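Lundgren Opens Upholstery Repair Counter in Girutthorpe, Second Location This Year
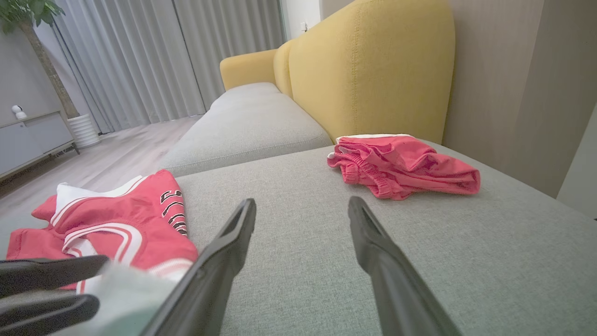

GIRUTTHORPE, May - For release on receipt

Lundgren, the furniture repair and re-covering company based in Plevholm, opens its new walk-in counter in Girutthorpe this month. Doors at 8 in the morning. Free parking behind the building, entrance from the yard side while the front sidewalk is being relaid.

The counter takes in sofas, armchairs, dining chairs, footstools, window seat pads and loose cushions. No mattresses. No car seats at this location, those still go to Plevholm.

Customers can bring a single cushion in by hand and get a price while they wait. Bigger pieces are priced from a home visit or from measurements sent in ahead. Pickup and return is available in Girutthorpe and in Plevholm, booked at the counter or by phone.

"We had people driving over from Girutthorpe with a sofa seat in the back of the car, and then driving home again, and then driving back to get it," the company said in a statement. "Sagging seats are most of what we do. It made sense to be closer."

What it costs

Opening price for a standard two-seat sofa, new foam in both seat cushions, existing covers kept: $349. That includes pickup and return inside town limits. Stairs above the second floor are extra, ask first. Price holds through the end of the opening month and applies to orders placed at the Girutthorpe counter only, not to work already booked in Plevholm.

Full re-covering is quoted per piece. Fabric is charged seperately, by the yard.

Turnaround on foam replacement is 11 working days from pickup. Re-covering takes longer and depends on the fabric being in stock.

The Wiltier fabric line

The counter also carries Wiltier, Lundgren's own range of upholstery cloth, sold until now only with a repair order. From this month it can be bought by the yard with no repair attached. Plain weaves, a heavier twill, one corduroy. Full swatch books at the counter, and swatches can go home overnight against a small deposit. Look at them in the evening with the lamps on. Grays especially, they shift a lot between daylight and a warm bulb.

Wiltier seat covers are cut with a zipper along the back edge so they come off for cleaning. Customers who want piping or buttons should say so when ordering, adding them afterward means taking the cover apart.

Care evenings

Starting the week after opening, the counter will run free care evenings for anyone who wants to come, customer or not. Topics so far: getting a stain out without leaving a ring, how to tell if it is the foam or the springs that has gone, sewing a popped seam by hand with a curved needle. Coffee. Limited chairs, so please reserve a place.

Some of what gets covered, for readers who can't make it:

Blot spills, don't rub. Work from the outside of the spot in.

Test any cleaner on the back of the sofa or under the skirt first. Let it dry fully before deciding.

Turn loose cushions over when you vacuum. Swap left and right too if they are the same size, everybody has a favorite end.

Keep a sofa back from the radiator. Heat dries out the glue in the frame joints and that is when the creaking starts.

If a seat sags in the middle but the cushion feels fine when you take it out, it's probably the webbing underneath. New foam won't fix that and the counter will tell you so before taking the order.

Old foam

Foam removed during repairs will be collected at the counter and sent back to the Plevholm workshop, where clean offcuts are shredded for floor cushions and pet beds. Customers replacing there own foam at home can drop off clean, dry pieces at no charge. Nothing damp please, and nothing with the fabric still glued on.

Hours

Counter open from 8 in the morning until 5 in the afternoon, Monday excluded. Closed for lunch the first 2 weeks only, while the workroom is being finished. The Plevholm workshop keeps it's current hours.

About Lundgren

Lundgren repairs, refills and re-covers household furniture from its workshop in Plevholm. Work is done by hand in house, including cutting and sewing. The company does not sell new furniture.

Media contact: press desk, Lundgren, Plevholm. Swatches and a price list available on request. Visits to the workroom by arrangement, mornings preferred.

- ends -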